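Shrinkage of Hand-Knit Wool Swatches After Machine Washing
Student project report, Textile Methods
Kelechi Haruna
November 6, 2024

1. Purpose

The project measured how much stockinette swatches shrink when needle size changes and yarn and wash program stay the same.

2. Materials and method

The yarn was Trarkley, an untreated wool, from a single dye lot. Swatches were cast on at 40 stitches and knit flat on three needle sizes, with 11 swatches per size. Total yarn used was roughly 300 grams. Each swatch was pinned without stretching, measured, washed once on the wool program, dried flat, and measured again.

3. Results

Swatches on the largest needles lost the most length. Width changed less than length in all three groups. Two swatches from the middle group curled at the cast-on edge and were measured under a glass plate.

4. Discussion

Looser fabric leaves the fibers more room to move, which fits the results. Tension differed slightly between knitting sessions and was not corrected for.
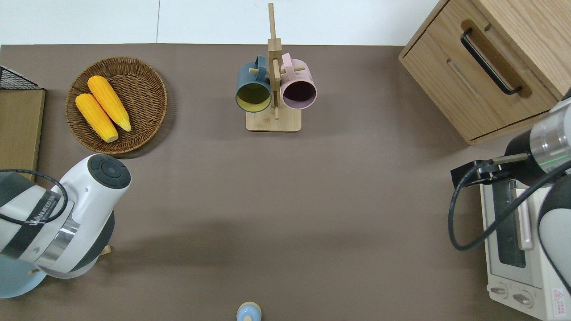 Should a knitter wash the swatch before working out the stitch count? Wash and dry it first, then take the gauge from the finished fabric.

5. Further work

A second wash cycle and a superwash yarn, Esance, will be tested in April.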